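主题：Re: [设备预算] 夹爪和力传感器先买哪个？8月前要定 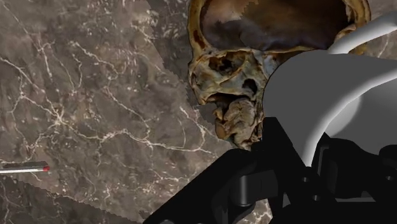

图：仿真画面，剖开的头骨模型和夹爪，左边是红头细杆

各位，赶着出门，先把能说的说了，乱的地方见谅。

Yung-ching 昨晚问的几条，我挨着回。原信在下面。

1）夹爪。仿真里用的是黑色那款的模型，实物我倾向直接买 Meniletti，交期短，备件好找。Gudness 便宜，但指尖要自己加工，我们车间排不上，我去问过了。数量 2 只，一只装上，一只备着。不要只报一只！去年就吃了这个亏，停了好久。

2）力传感器。必须跟夹爪同一批下单。接法兰的尺寸两家不一样，分开买到时侯对不上又要补加工费。Surano 的报价单我还没收到，Priit 在催。

3）头骨模型。仿真里现成的，不花钱。实物的解剖模型要剖开的那种，颅腔要敞着，整颗封死的没用，探杆进不去。Andreadis 有货，每个 216 欧，不含运费。先要 2 个吧，摔坏一个还有得用。骨头边缘薄的地方估计夹几次就崩，所以我另外留了 400 欧做耗材，主要是指尖软垫和粘胶，还有几根探杆。

4）仿真机时。这块 Prodromos 你来写，我不清楚学校那边现在怎么收费。上次申请的 50 小时够不够跑完抓取和探杆两组？不够的话要在表里单列，别塞进“其他”，财务会退。

5）台面。上图那个大理石纹只是个贴图，别照着去询价……已经有人问我石材供应商了。普通铝型材台子就行，库房里有一张，先量一下尺寸。

还有一件，Bernadette 提的培训费。我的意见是今年不列，让供应商安装那天顺便讲，写进合同。有不同意见的直接回列表，不要单独发我，我会忘。

表格我放在共享目录了，第二页是旧价格，别看第二页。颜色标黄的是没拿到正式报价的，红的是我猜的。谁手上有报价就直接改，改完写个名字。

阴影那个问题（颅骨左侧那圈锯齿）跟采购没关系，是渲染设置的事，下次开会再说，别在这个帖里聊了。

Randa

2019年7月17日，Yung-ching Kuo 写道：
> 大家好，
>
> 预算表8月要交，现在设备这栏还是空的。请 Randa 确认几件事：
>
> 夹爪选哪家，几只？力传感器能不能拖到下一轮？头骨模型是继续只用仿真，还是也买实物？如果买，麻烦给单价，不要写“待定”，上次写待定的全被砍了。
>
> 另外仿真的机时算设备还是算服务，我问了两个人，两个答案。Bernadette 说培训也应该列一项，我没意见，但需要有人给个数。
>
> 仿真截图请附一张，评审里有人不做机器人，光看型号看不懂我们要拿这些东西干什么。
>
> 台子的事谁负责？
>
> 谢谢，
> Yung-ching

又及：运费和关税 Priit 在算，算好他会另发一封，先别把总数报上去。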